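Clesta Fixture Board – Desktop PC Assembly and Disassembly Research Set

Clesta is an upright parts board for labs working on learned manipulation of desktop computers. It was designed at Pondale for our own study of memory module handling, and the files and trial data come with it.

The study used one arm, one parallel gripper and a wrist camera. The policy was trained on 210 teleoperated demonstrations and tested over 100 trials, half of them starting inside the case.

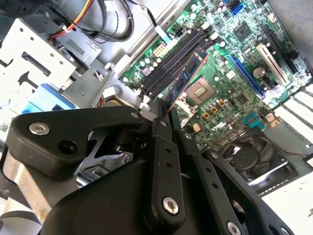 Wrist view over the motherboard, one blue module seated.

Parts go back to fixed positions on the board, so every trial starts from a known layout. The slot clips hold modules on edge. The CPU sits between raised brackets with its metal lid exposed.
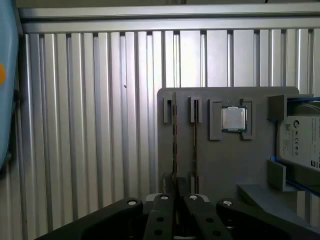
Results with memory modules

Grasping from the clips was the easy half. Most failures came during the move to the slot, when the card turned a little in the fingers – a two-degree tilt is enough to miss. Adding a short re-grasp step cut failed insertions from 50 to 28. 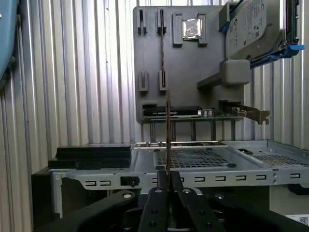 Gebremedhin Negash writes that his group saw the same tilt with flat fingertips, and that a shallow groove cut into the pads did more for them than the re-grasp did. He would like to see both tested together.

Grooved pads are on the list for the next revision. Until then the re-grasp step stays on by default in the Khondokar control scripts. The board mounts beside an open chassis, within reach of the same arm.

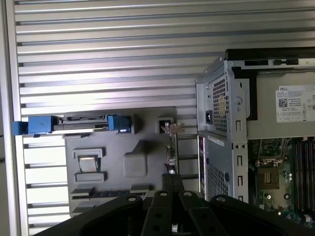
Removed side cover and open Dell chassis, seen from the wrist.

Supplied: board, clips, CPU brackets, drive holder, trial data. Arm, gripper and computer not included. Orders and questions to Aarne Saarinen at Pondale.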